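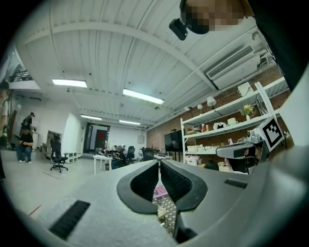

Friday, June — glaze notes, pale celadon, still chasing the pinholes

Opened the Dumen at lunch. Too early really, top shelf still warm enough to need gloves, but Tadhg had people coming for their bowls and I wanted to see the tiles before anyone moved them.

Short version: pinholes better, color worse.

Long version for whoever picks this up while I'm away.

What went in

All tiles on the Clarau white body, from the new bags. Bisque was the slow one we agreed on last month, with the long dawdle in the middle and the bung left out. Same bucket of base glaze for everything, sieved again Thursday night. It had gone lumpy on the bottom, hard like chalk, took ages with the stick. Then split into jars. A is base as is. B is base with a bit less whiting and the silica bumped up to make room. C is B plus the Brurnix frit in place of some of the feldspar. D is A, dipped thin. Nothing clever.

Wrote the letters on the backs in iron oxide. Two of the Bs are smudged to the point where they could be Ds, so I've put those in the maybe box and not counted on them for anything.

Firing

Cone 7 like last time. Held 14 minutes at the top and then let it fall, no controlled cooling. Log sheet is clipped inside the kiln door folder. The line where it stalls in the middle is me, I bumped the gas valve when I was moving the stool. Came back up fine. Whether that matters for the color I can't say, and it bugs me that it's in there at all on the one firing where I'd changed almost nothing else.

Witness cones on the bottom shelf well over, top shelf just about right. So the bottom's running hot again. Oisín thinks the burner on the left is throwing too far in and the flame is curling under the shelf. I think the shelf is simply sitting too low. We can both be right I suppose. Next load I want the bottom shelf up on taller props before we touch the burner.

Results

A — pinholes all along the shoulder of the test ring, same place as always. Nice color though. That soft green-gray, pooling in the comb marks. This is the one everybody picks up and then turns over and makes a face.

B — fewer holes. Surface gone a little stiff, like it wanted more time. Color flatter. Under the window it reads as plain gray and there's a dryness at the rim I don't like.

C — hardly any holes at all. Smooth. But too shiny, bathroom sink shiny, and the green has gone toward blue. The frit's doing its job and taking the whole look with it. Crazed on the bottom shelf tile, not on the top one.

D — pinholes again but small. Thin coat helps more than I'd have guessed. Brown showing through on the edges which I quite like and Tadhg doesn't.

Things I think I know now

Thickness is part of it. I've been blaming the recipe for a year and dipping by feel the whole time, and my feel is heavy. The old A tiles from winter, the good ones, are thin. I got out the little needle gauge and they're nowhere near what I put on this week.

Bisque is part of it too. The long dawdle burned off something, because even the plain A has fewer holes than the last batch of A. Keep the slow bisque. It's a nuisance with the schedule but keep it.

I don't think it's the clay. Oisín reckons the new Clarau is dirtier than the old and wants to go back to the tub in the shed. I broke one tile and the inside looks clean to me, no specks, no dark core. Leaving the broken one on the sill if anyone wants to argue.

Things I don't know

Why the holes like the shoulder. Could be the sponge. When I wipe down the ring I go hardest there and maybe I'm opening the surface up, pulling the fine stuff off and leaving grog standing. Try: no sponging on half of them. Or sponge and then rub back with a thumb while it's leather hard.

Whether the bucket had gone off. It smelled a bit. Somebody put vinegar in it at some point, there's a note on the lid in Tadhg's writing but no date, and the ink has run.

Whether the Tennant feldspar is the same stuff as before. Bag looks different, new printing, same name. Didn't find a batch slip. Will ring them. Should have rung them before mixing this lot, yes.

Plan for next load

Make up a fresh small bucket of base, don't top up the old one. Weigh everything twice, last time I'm fairly sure I lost my place when the phone went.

Halfway version between A and C: only a third of the frit change, leave the whiting alone. Call it E.

A and E both at thin and medium. Use the needle, write the reading on the back with the letter. In pencil first, then oxide, so we dont get another smudge.

Slow bisque for all of it. Half sponged, half not.

Bottom shelf up. Nobody touch the left burner until we've seen that.

Longer hold at the top? Tempting. But then I won't know which thing did it. Leave the hold where it is. Write it on your hand if you have to.

If E thin comes out like A with no holes I'm going to stop, put it on the big serving dishes and not look at another tile till fall.

Other bits

Kiln wash flaking on the oldest shelf, one of the mugs has a crumb of it stuck in the foot. Ground it off, ok. That shelf wants scraping and doing again before it goes back in. Mask on please, outside.

Sieve has a tear near the rim, the fine one. Fine for slip, don't use for glaze. New mesh on the list.

Three of Tadhg's bowls have gone out and the customer is happy with them, holes and all — they're inside the foot so I let it go. The fourth I kept back. It's under the bench in newspaper, it has a crack I don't like the sound of when you tap it.

Out of iron oxide nearly. Enough for tile backs, not enough for a batch of tenmoku, so don't start one.

The tiles are on the long board in order, A at the door end. Leave them like that till Oisín has had a look in daylight, he was gone before I unloaded.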